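4. Gripper upkeep, Stustholm unit

Took over the hand-held gripper in September. State of it: left finger slow to close, pads slipping on anything shiny, one screw missing at the joint. No log from the group before us, so we started one.

Fixed first: joint screws, all 8 out, cleaned, back in with thread lock. Then the rods. Wiped down, tiny bit of oil, opened and shut it 24 times by hand untill it stopped catching. Don't over-oil, it gets on the pads and then your back to square one.

Pads next. Blue ones, glued on. Old glue scraped off with a plastic card, left overnight before any use. After that, grip checks on light crinkly stuff, snack packets mostly, on a bed sheet so there is some give underneath.
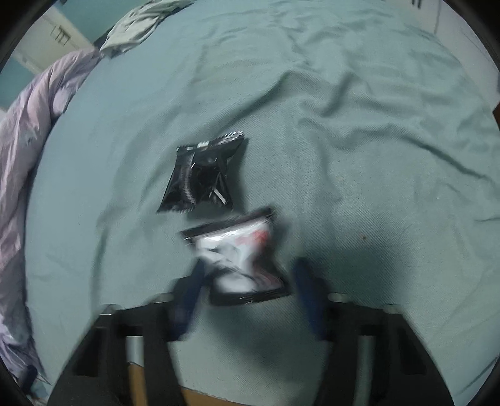
Dennis Lockwood wrote next to our draft that grip checks mean very little unless the pads are wiped between goes, and that he would have changed both pads as a pair even if only one looked worn. Fair point. We changed both but didn't wipe every time, so the early results are a bit shaky.

Total 198 grips logged on the new pads. Left finger still a touch behind the right, spring maybe. Spare springs on order from Trarkley, 2 of them, not here yet at time of writing.

To do: check the screws again, fit springs, redo the grip checks with wiping.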